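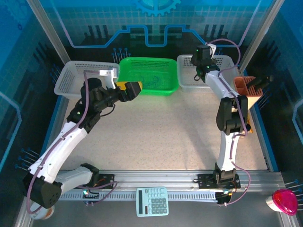 Quick one tonight, I have to be up at 7.

Finally watched Stodness. Yes, I know, everybody else saw it back in May. I kept putting it off because of the runtime and because my sister told me the ending, thanks a lot.

Loved it. Mostly. Marlene Böttcher is so good as the mother that I forgot she was the funny one in Rirdale. That scene at the bus station where she just folds the coat, and folds it again. Went through a lot of tissues.

The middle drags. There's a whole bit with the brother's boat that could go, and the music is way too loud over the argument in the kitchen so I missed half of what they were yelling about. Had to turn subtitles on. Also is Gerlach supposed to be a real town?? Couldn't tell if it was the same place as the flashbacks.

Ekua Korletey directed, and it's her first since Dekcombe, wich I saw in a theater with 200 seats and maybe a dozen people. Still think that one's better. Shorter anyway.

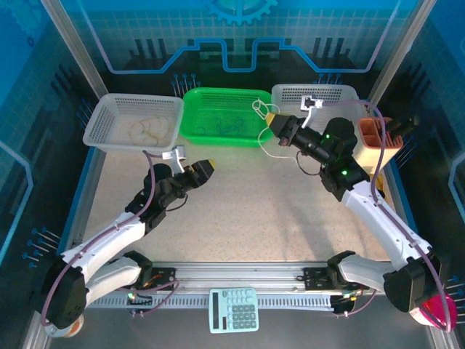 What's next

Rirdale season two, if I can find my password. Then the Dekcombe commentary track, somebody in the comments said she talks about the cut scenes for for ages. If you've heard it let me know if it's worth it. No spoilers for Rirdale please, I'm only on episode one. Ok bed.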